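Section 4: Your first shift with the Navlow

I wrote this section after we'd had ours at the Warkeck site for a while, so it's a bit more relaxed than the safety pages. If you haven't read section 3 (stop buttons and walking routes), please go back and do that first. I'll wait!

Before you start

1. Tell everybody on the shift that the robot is going to run. Marloes Groen writes it on the whiteboard by the coffee machine, and we've all gotten used to looking there.
2. Clear the floor where it's going to stand. Loose straps, tape, pens, all of it.
3. Set your bin down flat, with the long parts where both hands can get to them.
4. Log in with your own badge, never a coworker's. The shift log goes by badge, and Amna Shaikh will come and ask you about it.
5. Choose "Bin work" and wait for the tone – it takes 9 seconds, which feels longer when you're standing there.

Caution: Don't reach into the bin while the arms are out over it, even if you see a part that's about to slip. Press pause, wait for the second tone, then reach.
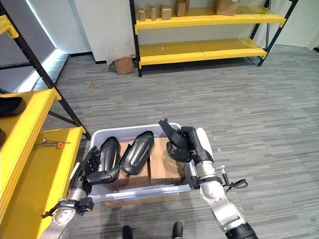 What changes for you is mostly the bending. Before the Navlow came I did up to 300 bin lifts on a long shift, and my back let me hear about it all evening. Now I prepare the bins and do the checking, and I walk a lot more than I used to. Mixed bins are where you'll be needed most. With two cartons side by side and curved black guards lying over the top of them, you have to decide what comes out first and enter it on the screen. We always go for the guards first, then the cartons.

Note: Bin order is saved under the shift, so if you trade with somebody halfway through, check it again.

If it pauses by itself

1. Read the screen before you touch anything. Code 48 means it wants a person to confirm the next part.
2. Look at the bin from the side, standing outside the marked area.
3. Confirm or skip. Skipping is fine! You won't get a bad mark for it, whatever you heard in the break room.
4. If the same code comes back, stop the job and call Nkechi Akpan on extension 199.

One last thing about hours. Nobody's shift got shorter when we started with this, but the jobs did move around, and some of us liked that more than others. If your new tasks don't suit you, bring it up at the shift talk in June or write it in the green notebook.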